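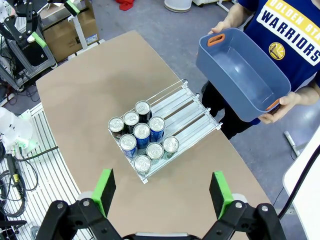

Frequently asked questions about ordering for your club canteen

Dirville Wholesale supplies drinks, snacks and paper goods to sports clubs, school canteens and small halls in Dirville, Fillmont and the towns between them. We receive many of the same questions by email, so the answers are collected on this page. Most new customers ask first how much they should buy, and our advice is always to begin small and keep many flavours in low quantity. A sloped tray with channels, with three rows of cans standing on the left and the other channels still free, is enough for the first weeks of a season. When you see which colours leave the tray first, you can order these by the full carton.

Who can open an account?

Any club, school, church, hall or registered community group can open an account. Small businesses with a kitchen or a staff room are also welcome. We do not sell to private households, but if you are planning a wedding or a large birthday, please write to us before and we will see what is possible.

What do you need from me to open it?

Please send the name of the group, a delivery address, an email address for invoices and the name of two people who are allowed to order. If your group has an ABN, include it. We normally answer on the next working day. There is no fee for the account and it does not expire if you have a quiet winter.

Is there a minimum order?

Yes. The minimum for free delivery is $200 before GST. Below this amount you can still order, but you must collect the goods yourself from the warehouse in Dirville. Clubs in Fillmont often put their orders together under one account, and we have no objection to this, as long as one person signs for everything.

Can I mix flavours in one carton?

For soft drink, yes. We have a mixed carton of 30 cans and you can choose up to five flavours for it. Please write the flavours in the notes box on the order form. If one flavour is out of stock we replace it with the nearest one, unless you write "no substitutes" in the same box. Juice, sports drinks and water come only in the cartons of the manufacturer, and these we cannot open.

Which drinks should a canteen keep?

This depends very much on who comes. At junior sport the parents buy more water and iced coffee than you would expect, and the children want whatever is coldest. For evening matches, cola and lemonade are strong. We suggest you do not buy energy drinks if your visitors are mainly under 16. Many schools have their own rules about sugar, so please check these with your principal before you order, as we cannot take cartons back for this reason.

How long do cans keep?

Look at the best before date on the bottom of each can. Normal soft drink has usually several months left when it leaves us. Diet and sugar-free types have a shorter date, and the taste changes earlier if they are stored in a hot shed. Store cartons inside, off the concrete floor, and put the new stock behind the old stock. If you receive from us anything with less than four weeks on the date, tell us and we will give a credit.

Do you supply fridges?

We rent glass door fridges in two sizes. The smaller one is the Pideo, which fits under most counters and runs from an ordinary power point. The larger one is the Briem. It needs a space two metres high and it should not share a power point with an urn or a pie warmer - this is the most common reason for a call to our service line. Rental is by the season or by the year, and the first shelf set is included.

Can I get extra shelves and trays?

Yes, and please measure the inside of your fridge first, also the depth. Sloped trays are sold one by one. They let the cans come forward by their weight when the front one is taken, so you do not have to reach to the back. They work best when the fridge is standing level. If cans get stuck, wipe the channels with warm water and a little dish soap, then dry them well. Do not use oil or furniture spray.

When do you deliver?

We deliver between 7 am and 2 pm. Dirville has two delivery runs each week and Fillmont has one. You will get an email the afternoon before with a two-hour window. Someone must be there to sign, except if you have given us a written permission to leave the goods in a locked cage or store room. We do not carry goods up stairs. If you have more than three steps, please have a trolley ramp or a few strong parents ready.

Can I change an order after I have sent it?

You can change it until noon on the working day before delivery. After this the pallet is already wrapped. Please phone for late changes, as emails are sometimes read too late.

What happens if something arrives damaged?

Write it on the delivery paper before you sign, and send us a photo of the carton and of the damaged items within two days. Dented cans which do not leak are safe to drink in most cases, but we will credit them if you prefer not to sell them. Please do not throw anything away before we answer.

Can I return what we did not sell?

Full and unopened cartons can come back at the end of the season, with a handling charge of $4 for each carton. They must have at least 100 days left on the date. Chips, chocolate and everything from the freezer cannot be returned. In September we have many returns at the same time, so book your pick-up early.

How can we pay?

By bank transfer or by card. New accounts pay before the first three deliveries and after that they have 14 days. The credit limit for a club account is $4000. If you need more for a carnival or a finals weekend, ask us one month before.

Do you take back empty cans?

No, we have no licence for this. Most clubs put a separate bin beside the canteen and bring the cans to the nearest refund point. Please rinse the bin often in summer - wasps find it quickly.

My question is not here

Use the contact form, or call the office between 8 am and 4 pm. Have your account number ready if you already have one.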